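Filed under: Build Diary / Home Robots / Arms & Grippers

Posted April 23, 2020 by Ashley Whitlock

Okay, it moves! The whole arm moves, from the shoulder down to the wrist, and I am writing this with carpet fuzz all over my knees and a blister on my thumb from the little hex driver.

I should back up, because I haven't written anything in here since the gearbox mess. When I left off, Grurnent (that's the robot, for anybody who came in partway through) had a shoulder that clicked and an elbow I'd put together backward. Both are sorted now. The elbow was just a matter of taking it apart again and being less tired the second time. The shoulder took me three evenings. I had the belt one tooth off, and you'd think that wouldn't matter much, but it made this tick-tick-tick every time the arm went past level. I could hear it from the kitchen.

So today was wrist day. I was up at six, coffee, and straight down on the floor with everything spread out on a bath towel so the screws wouldn't wander off. I've given up on the desk for anything bigger than soldering. There's so much more room down on the carpet, and if I drop something it just lands there instead of bouncing under the radiator.

The wrist joint is the Treloar kit, second version, the one I waited so long for. I'm in love with it. The first version had you press the bearing in with a bench vise and hope, and I cracked one that way and sulked for a week. On this one the bearing slid in by hand and stopped where it should. I sat there spinning it with one finger like a kid with a new bike wheel.

Wiring took all of the middle of the day. I'd cut the motor leads to 200 mm back when I thought the driver board was going to sit next to the elbow, and of course it doesn't sit there anymore, so every one of them had to be lengthened. Solder, heat shrink, tug, next. I put on a whole baseball game from years ago that I already knew the ending of and it went by nicely. I labeled both ends this time. I did! With actual tape and a pen.

Then the camera. This was the part I'd been looking forward to since winter. I got the little wrist camera bolted on, plugged it in, and got nothing at all, just a black window. Unplugged it, plugged it in, black. I went through the cable, the port, the settings, the other cable. The answer was that Lidix (my control program, still held together with string) was asking for a camera that I'd unplugged from the laptop in June of last year. One number in one line. I changed it and the picture popped up and I yelled loud enough that Mom called down the stairs.

After that I got completely distracted for an hour just steering it around and looking at my own floor from down there. You forget how huge a thing gets when the lens is a couple inches from it.

Anyway, numbers, because future me will want them:

Home position on the wrist motor is 733. Write it on the wall. It was 286 with the old bracket, and if I load the old file by mistake the wrist will try to fold itself up against the forearm, and I know because that's what it did at 2:15 this afternoon. No damage, big noise.

Speed limit is set at 400 for now. It could go faster. I'd like to see it go faster! But I promised myself slow until I've got a stop button I can hit with my foot, and the button is still in its bag.

The gripper opens and closes. It isn't strong yet. It held a sock, it held an empty yogurt cup, and it dropped the TV remote twice and then held it on the third go. I think the pads are too slick. I've got some of that rubbery drawer liner left over and I'm going to try gluing on strips of it tomorrow, with the bumpy side out.

Sternano is the other thing. That's what I'm calling the small board that's supposed to read the finger sensors, and it's the only piece that hasn't done one useful thing so far. It powers up, the light comes on, and then it sends garbage. It might be the speed setting, it might be that I fried it when I wired it up half asleep on Sunday. I'm not going to think about it tonight.

Saved one from the wrist camera before shutting everything off:

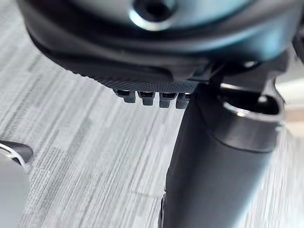
Wrist cam, close in, carpet underneath. The four little pegs under the grille are my favorite bit.

I love how much texture it gets from the carpet. All those fine streaks, and it's just the plain old gray stuff I walk on every day. The right side has some blur in it, so I want to play with the shutter setting before I trust it for lining anything up.

To do:
- drawer liner on the finger pads
- foot button!!
- second Sternano, or at least test the first one properly
- delete the old home file so I can't load it
- vacuum, there's snipped wire everywhere
- tell Grandpa the bearing fit, he's been asking

My back is killing me and I've had cereal for two meals out of three. Really, really good day though. Going to go move it up and down one more time and then bed.

Last updated: April, late evening, fixed the home number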